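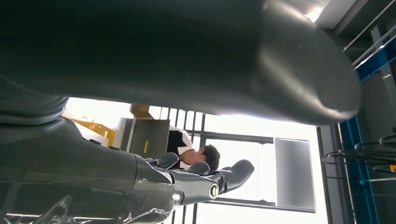
Clear wrap in the packing room, Hadetti.

Home | News | Shop | Contact
1 min read

9/21/20 — I'm Tassanee Nuchit and I run packing at Hadetti, so I get to share this one! We're opening our packing room to small local makers from the end of September. Bring your boxed goods (up to 18 parcels a visit) and we'll help you wrap them — clear wrap, tape and a bench are all included. We tried it with 117 orders from Brindus and had a lovely time. To book, ask for Marcelino Godoy at the front desk.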